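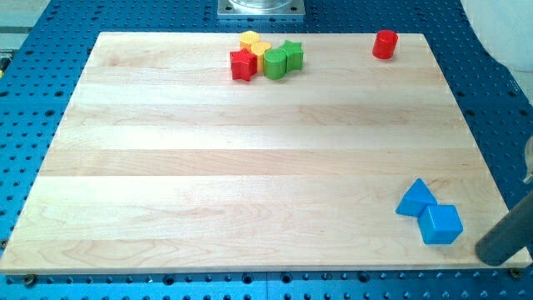 Kalkidan Belay

2022-02-28

Humidity in the shop was 16 percent when I came in, if you believe the Planeck. The dial hygrometer by the door said 81, which is what it has said since I dropped it in the fall, so I'm going with the Planeck. Someone should throw the dial one out. I looked at it for a while and hung it back up.

Glue day. Or it was supposed to be. The Morelli cabinet doors have been waiting for their panels and I promised myself they would get glued before anything else got touched. Spent the first hour sharpening a card scraper I didn't need.

Notes on the dry air, for whoever does this next winter, probably me:

The cherry for the Morelli panels came in from the unheated side of the building on Thursday. I stickered it inside and left it alone. Pin meter on the faces this morning gave numbers I liked, and then I crosscut one of the offcuts and pinned the fresh end, and the middle was still noticeably wetter than the outside. Four days is not enough. I knew four days was not enough. It's written in this same notebook, in my handwriting, underlined, under last winter's tabletop. I have put the boards back on stickers with the fan on low, pointed at the wall and not at the stack. Last time the fan was pointed at the stack and we got end checks long enough to lose a key in.

Sealed the ends with what was left of the wax emulsion. It had separated. Stirred it with a paint stick until it looked like something again. If it peels off in sheets by Wednesday, that's why.

So no Morelli glue-up. Called them. They were very nice about it, and I would have preferred yelling.

Glue test instead, so the day has something to show for itself.

We have been arguing about whether the Aka glue goes off faster in dry air or whether we are just slower in winter. I have been on the "we are slower" side. Set up offcuts from the same maple board, jointed off the jointer with no scraping, and spread glue on one face only, the way we do on a normal day when we're in a hurry, then rubbed the pairs together at longer and longer waits. Room was on the cool side. The heater had only just come on.

First pair, clamped straight away: even squeeze-out all along, little beads, very pretty. I could frame it.

Second pair, after a short wait: still fine. Beads a bit meaner toward one end where I spread it thin.

Third pair, after the kind of wait it takes to find the other clamp, which is under the other thing: skin on the glue. It rubbed, then grabbed crooked, and I could not shift it. Clamped it crooked out of spite.

Fourth pair I left while I answered the phone. Glue was already dull all over when I came back. Put it together anyway for the record.

All of them got marked on the end in pencil. I'll break them tomorrow in the vise with the mallet and look at how much wood comes away. If the third pair fails on the glue line then I owe Mandine's side of the shop a round of coffee, and I have been told what size.

What I'd change already: spread both faces. A thin coat on both buys more time than a fat coat on one, and it wets the second face properly. I know a thick bead feels generous. It mostly ends up on the floor and then on my shoes. Also the roller, not the brush, for anything as wide as a door panel. The brush was in the water jar over the weekend and now has the shape of the water jar.

Tried wiping one maple face with a damp rag before spreading. The open time did seem longer, but the joint face went fuzzy and I don't trust it. Leaving that idea alone unless someone else wants to be responsible for it.

Clamps: the long ones are out of square again at the fixed jaw. You can see light under the pad if you hold it up to the window. It pulls a panel into a shallow cup and then everybody blames the wood. I alternated them top and bottom on the last dry fit and the cup mostly went away, so the wood is innocent, for now. Tapering a shim for each one would be smarter. I have written "make shims" on the whiteboard, where it joins the earlier "make shims."

Laminated boards in general. I keep wanting to flip every other strip so the growth rings alternate, because that's how I was taught, and then I end up with a face where half the strips look awful. Compared a few boards lying around the shop and the ones laid up for looks had held just as flat as the ones laid up by the rule. The maple one on the blue perforated table has strips running from pale cream to a warmer honey color, and I like that it wasn't matched any closer. On the Morelli doors I'm going to arrange for grain and color and plane in one direction as far as I can get away with. If they potato chip in May, when the damp comes back, this page can be used against me.

Panel grooves. Left more room than usual on the width. These panels are going together in the driest air of the year and they will only get bigger from here, and a tight panel will open a mitered frame like a walnut. Center pin top and bottom, nothing on the sides. No glue in the grooves. I'm writing that down because a bead of squeeze-out found its way into one on the sideboard and I spent a whole afternoon with a thin knife and my private vocabulary.

Humidifier: filled it twice today. It moved the reading by 2 percent and then the delivery guy held the big door open to tell me about his knee.

Ordered: 200 grit discs (hook, not the sticky ones), wax emulsion, another glue roller. Did not order a hygrometer.

Odds and ends. The bandsaw is drifting left again on anything thick. New blade is on the hook behind it, still coiled, and I'm a little scared of uncoiling it alone. The jointer fence was a hair off square this morning, reset it against the good square and checked both ends. The good square is the one with red tape. The one with blue tape is for opening paint.

Tomorrow: break the test pairs, pin the cherry again on a fresh cut, shims. Turn the offcut box around so the short stuff is in front. Call Morelli back with a real day, after I've seen the middle of that board.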